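A Rack, a Few Plates and a Gray Table

Rosario Zuccaro has been selling tableware at Jellatia for 7 years, and most of what she sells now is small. People who come in are furnishing one-room apartments. They want a few plates and somewhere to put them.

"They ask for a set for eight," she says. "Then I ask where it's going to live, and they go quiet."

We talked one morning in May, before the store opened. She had laid out the kind of starter group she recommends, in colors that are meant to be mixed.

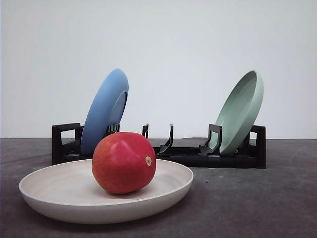 The cream plate with fruit, in front of the black plastic rack.

Zuccaro grew up in Jurnby, where her mother kept the good dishes in a cabinet and the everyday ones next to the sink. She still thinks the second place is the right one. "If you eat off it every day, why would you close a door on it?" she says.

She is less patient with racks that try to do everything. The ones with cup hooks, knife slots and a tray underneath come back to the store more often than any others. 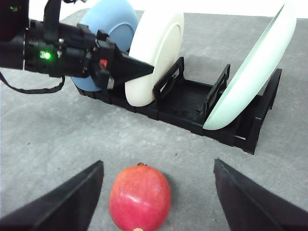
Spacing is what she looks at first when a supplier sends a new rack. Plates that lean on each other chip at the rim, and they take longer to dry. She likes upright dividers with a good stretch of grooved floor between them, so a cream plate can stand at one divider and a mint-green one can lean by the next without the two touching. Her colleague Ettore Rizzi prefers wire. They have argued over it for 2 years.

"Ettore says wire drains better," she says. "Fine. It also rusts. I had a wire one at home and it left marks on everything."

She isn't strict about matching. Customers often worry that blue and green will look wrong together, and she tells them to put both in the rack and leave them there for a week.
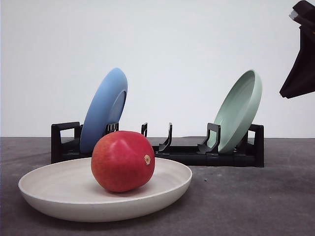

Should a plate be dried with a towel before it goes away? "Only if you need the space. Air does a better job, and most kitchen towels aren't as clean as people think."

Shallow plates with a raised rim sell best, she says, and she uses them at home for pasta, salad and whatever fruit is around. Large flat dinner plates have slowed down. Many of her customers have narrow shelves and small sinks, and a wide plate fits neither.

Her last piece of advice is to take the rack's measurements home before buying the plates. She keeps a tape measure at the register and lends it out.

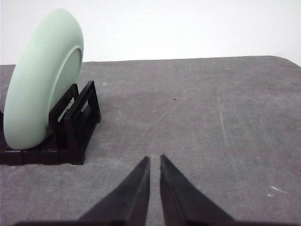 Mint-green plate upright in the rack, with its foot ring showing.

"Half of them forget to bring it back," Zuccaro says. "I buy a new one every spring."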